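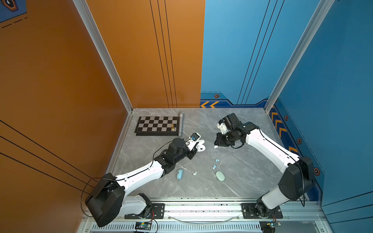
푸브데일(Puvdale) 반품 처리장에서 소형 음향기기의 분류와 짝 맞추기는 오랫동안 전적으로 손으로 하는 일이었다. 작업자는 반품 봉투를 열어 내용물을 쏟고, 본체와 케이스의 짝을 찾고, 외관을 본 뒤 등급 스티커를 붙였다. 파켄트(Pakent) 작업대가 들어온 뒤 이 가운데 집고 옮기는 부분이 양팔 로봇으로 넘어갔다. 그림 3과 같이 이어버드와 케이스는 정렬되지 않은 채 두 팔 사이의 바닥에 놓이며, 흰색, 하늘색, 옅은 민트색이 섞여 있어 색만으로도 짝의 후보를 어느 정도 좁힐 수 있다. 반면 같은 흰색 이어버드끼리는 색이 단서가 되지 않으므로, 면접에 응한 작업자 다수가 이 경우를 가장 손이 많이 가는 상황으로 꼽았다. 체스판처럼 반품 품목이 아닌 물건이 함께 놓이기도 하는데, 시스템은 이를 집지 않을 대상으로 분류해야 한다.

### 4.2 작업 내용의 변화

도입 전후의 직무 기술서를 비교하면 '분류원'이라는 직함은 그대로 남았으나 세부 항목은 크게 달라졌다. 도입 전 문서에는 개봉, 짝 맞추기, 외관 검사, 등급 부여, 포장이 한 사람의 일로 묶여 있었다. 도입 후에는 개봉과 투입, 예외 처리, 등급 확정이 사람의 일로 적혀 있고 짝 맞추기는 작업대의 일로 옮겨졌다. 외관 검사는 양쪽에 모두 등장한다. 작업대가 촬영한 결과를 사람이 화면에서 확인하되, 긁힘의 깊이나 이어팁의 오염처럼 화면으로 판단하기 어려운 항목은 물건을 꺼내 직접 보도록 되어 있다.

관찰 기간에 수집한 예외 처리 기록은 모두 2486건이다. 기록에는 작업대가 멈춘 이유와 작업자가 취한 조치가 짧은 문장으로 남아 있다. 가장 흔한 유형은 파지 실패였고, 짝 판정 보류와 미등록 물체가 그 뒤를 이었다. 파지 실패에 대한 조치는 대부분 물건의 방향을 바꾸어 다시 놓는 것이었다. 짝 판정 보류는 처리 방식이 작업자마다 달랐다. 어떤 작업자는 케이스를 열어 직접 끼워 보았고, 어떤 작업자는 해당 물건을 따로 빼 두었다가 교대 직전에 한꺼번에 처리했다. 두 번째 방식은 지침에 없는 것이지만 현장 관리자도 알고 있었고 제지하지 않았다.

예외 기록의 문체도 시간이 지나며 바뀌었다. 초기 기록은 '안 집힘', '모름' 같은 짧은 표현이 많았다. 9월 이후의 기록에는 '뚜껑 경첩이 위로 향함', '좌우가 같은 쪽 두 개'와 같이 원인을 구체적으로 적은 문장이 늘었다. 작업자들은 이렇게 적어 두면 다음 교대가 같은 물건을 두 번 확인하지 않아도 된다고 설명했다. 기록 작성에 드는 시간은 생산량 집계에 포함되지 않는다. 한 작업자는 이에 대해 "쓰는 것도 일인데 표에는 쉬는 시간으로 나온다"고 말했다.

### 4.3 작업 속도와 휴식

수작업 시기에는 작업자가 스스로 속도를 정했다. 교대당 목표량은 있었지만 오전에 많이 하고 오후에 줄이는 식의 조절이 가능했다. 현재는 작업대가 투입을 요청하는 신호를 보내고, 90초 안에 투입이 없으면 대기 상태로 기록된다. 면접에서 이 기준을 모르는 작업자는 없었으며, 신호음이 들리면 하던 말을 멈추게 된다는 응답이 있었다. 한편 손목과 손가락의 통증은 줄었다는 응답이 많았다. 작은 부품을 반복해서 집는 동작이 줄어든 영향으로 보이나, 본 연구에서는 신체 부담을 따로 측정하지 않았다.

대기 기록은 처음에는 장비 점검용 자료였다. 그러나 파루크(Farouk) 라인에서는 이 수치가 주간 회의 자료에 작업대별로 실리기 시작했고, 작업자들은 이를 개인 평가로 받아들였다. 관리자 쪽의 설명은 달랐다. 작업대별 수치는 작업자 개인과 연결되지 않으며 배치도 수시로 바뀐다는 것이다. 그러나 실제 배치표를 보면 같은 사람이 같은 작업대에 계속 서는 경우가 많아, 두 설명의 차이는 배치 관행을 어떻게 보느냐에 달려 있었다.

### 4.4 숙련의 이동

켄디머(Kendimer) 교육 과정은 신규 작업자에게 3일간 진행된다. 투입 방법과 화면 조작, 비상 정지가 주된 내용이고 제품을 직접 다루는 시간은 마지막 날에만 있다. 수작업 시기의 경력자들은 이 점을 우려했다. 이들은 케이스를 닫을 때의 느낌이나 무게의 차이로 모조품을 가려내곤 했는데, 그런 감각은 물건을 많이 만져야 생긴다는 것이다. 한 경력자가 보관하던 수첩에는 모델별 특징이 200가지 넘게 적혀 있었다. 수첩의 일부는 예외 처리 화면의 도움말로 옮겨졌으나 옮기는 작업에 대한 보상은 별도로 정해지지 않았다.

신규 작업자의 평가는 엇갈렸다. 손이 느려도 일을 시작할 수 있어 부담이 적다는 의견과, 판정이 어려운 물건만 자기에게 오는데 배울 기회는 적다는 의견이 같은 조 안에서 나왔다. 후자의 의견을 낸 작업자들은 경력자와 같은 시간대에 배치되기를 원했다. 현장에서는 일부 조에 한해 이를 받아들여 예외 처리 물건을 두 사람이 함께 보는 시간을 두었다. 이 시간은 교대가 겹치는 구간에 배정되었고, 물량이 많은 날에는 생략되었다.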